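Sorting Week at Dukthorpe: the gallery

Sorting week is my favourite week of the year, and I know how that sounds. Seven days with the big room to ourselves, the kettle on from eight every morning, and every shelf, drawer and cupboard gone through properly. We started on the Friday with 117 boxes on the list and finished with 103 back on the shelves, all labelled, all closed, and all light enough for one person to lift!

Most of the boxes came over from the Bhardwaj building in January, packed in a hurry and marked with whatever pen was nearest. I had been itching to open them ever since. There were kitchen things in with the stationery, and tea towels wrapped round a set of glass jars (every one of them in one piece, which felt like a small miracle).

The first morning

We began with the textiles, as they're the friendliest things to sort. You can fold and chat at the same time. Tablecloths went by size, napkins by colour, and anything with a stain went into the wash pile for a second chance. By lunch the wash pile was winning, but what a lovely heap of cloth it was.

The Plavura tins came next. They nest inside each other so neatly that I put the whole set together and took it apart again twice, just for the pleasure of it. The lids are a different story - two of them fit nothing we own - but I couldn't part with them and they've gone in the odds drawer.
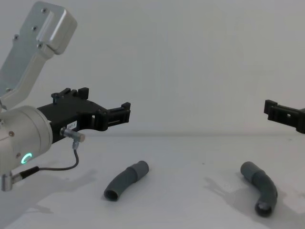

By the middle of the week we had found a rhythm. One box open at a time, everything out, a quick wipe of the inside, then back in with the heavy things at the bottom. The labels are on the short end now so you can read them with the boxes pushed right back, and I can't tell you how happy that makes me.

The jars

Lids off, rinsed, dried upside down overnight. We kept the wide ones for buttons and pegs, and the tall ones have gone to the kitchen for pasta and rice.

The paper shelf

Everyone's least favourite, and it ended up being great fun. We turned up old programmes, seed packets and a whole run of Indura catalogues, and nothing got sorted for a good half hour while we read them.

The last afternoon

Floor swept, string rolled into balls, spare boxes flattened and tied. The scissors have their own hook again. If you borrow them, please put them back on it!

The shelves are open to everyone from Friday, ten until four. The box list is pinned up inside the cupboard door, with a pencil on a string for anything you take out.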